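We use cookies to remember your preferences and to count visits. Accept all | Manage settings

Some people come home from a trip with cheese. I came home from the Jaltbridge open house with opinions about folding.

The event ran all Saturday in a row of furnished rooms above the Bivedent showroom, each one given over to a household chore. I skipped grout. I had been looking forward to the laundry room since January, which tells you what kind of winter it was.

Laundry on the pink sheet, at various stages: 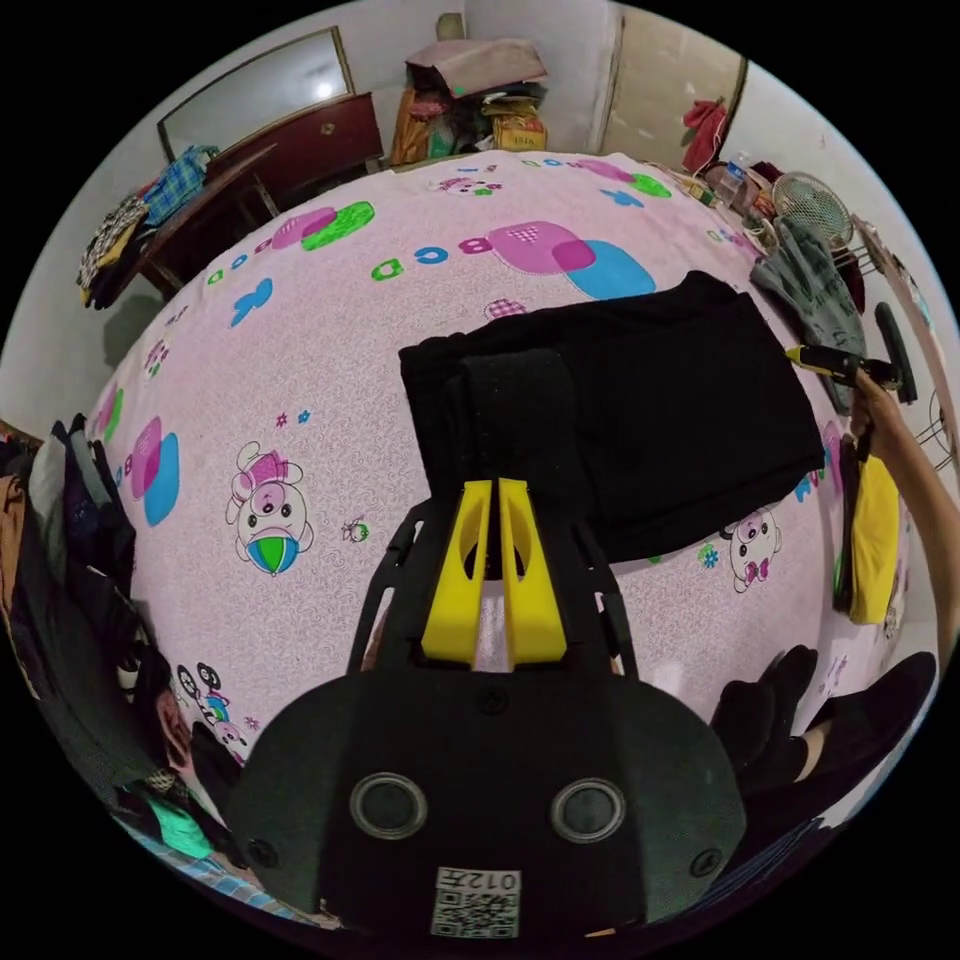
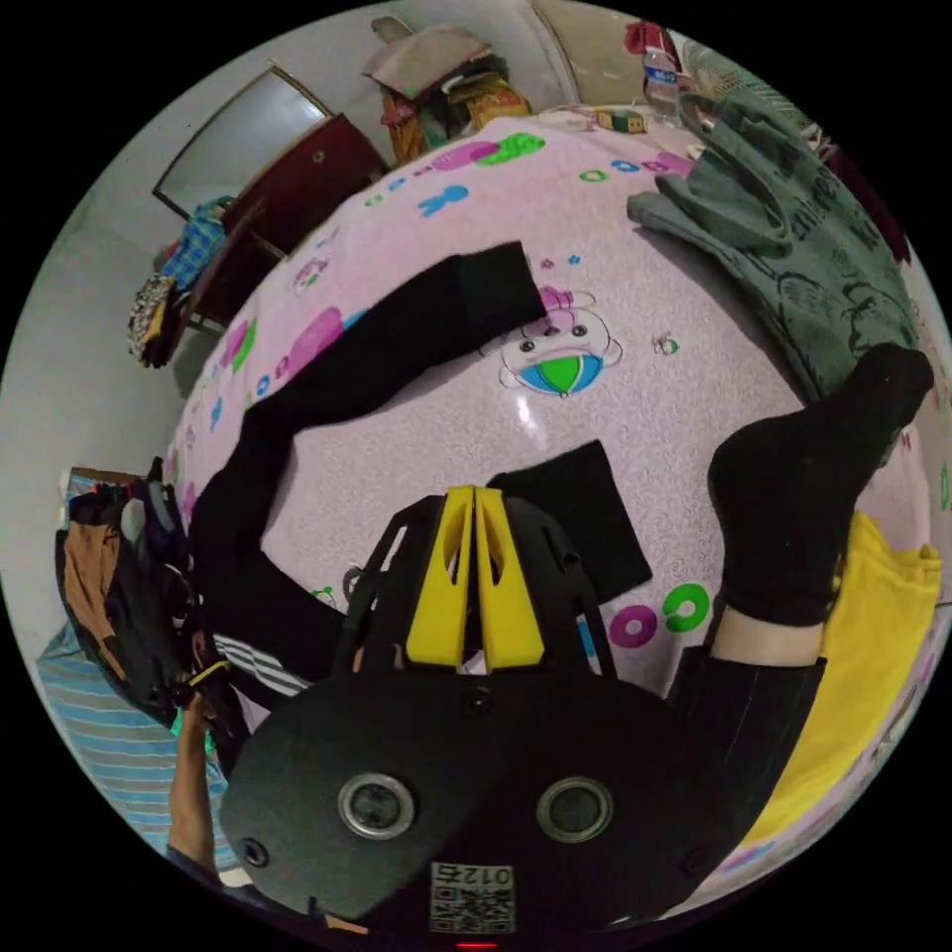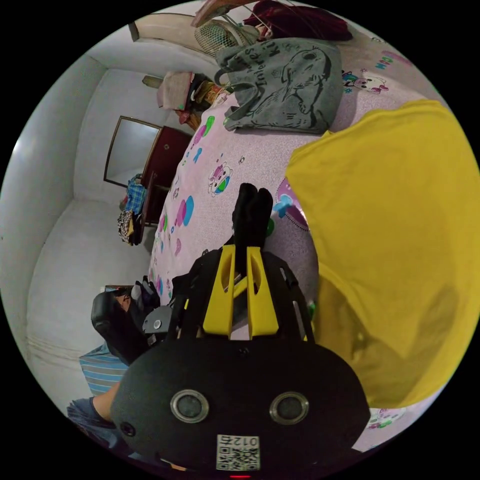
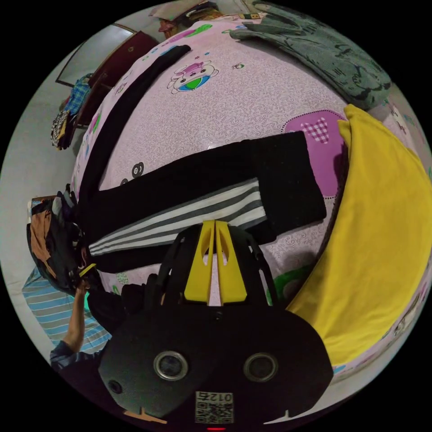
The first thing you learn is that a bed is the best folding table most of us will ever own. The second is that black clothes are a punishment. Every pair of black pants looks like every other pair of black pants until you hold it up, and by then you have unfolded the one you just did. I own 5 pairs myself and have never once put the right one away.

I liked the sheet a great deal. It had cartoon animals, a bit of the alphabet and the word MOO, and I can report that it is hard to stay gloomy about socks with a cow looking at you. Mine at home is beige. I am reconsidering.

The advice handed out on a card was sensible and mostly ignored by everyone present, me included. Pants first, then shirts, socks at the end when your spirit is already broken. Fold to the width of your drawer. The card did not say what to do if your drawer is already full, and I asked. I was given a second card.

Down the hall, Branach had a room on closets, where I waited 20 minutes to see a shelf. It was a good shelf. The Buenaventura coffee cart by the stairs had the longest line in the building, and the muffins were gone before noon.

Admission was free, parking was not. They had printed 500 programs and I saw most of them on the floor of the garage. If you go next time, take the side entrance, wear shoes that come off easily, and leave the grout people plenty of room. They are very keen.

I refolded my whole dresser that night. It lasted until Tuesday.

Sign up for our newsletter and get new posts by email. Unsubscribe at any time.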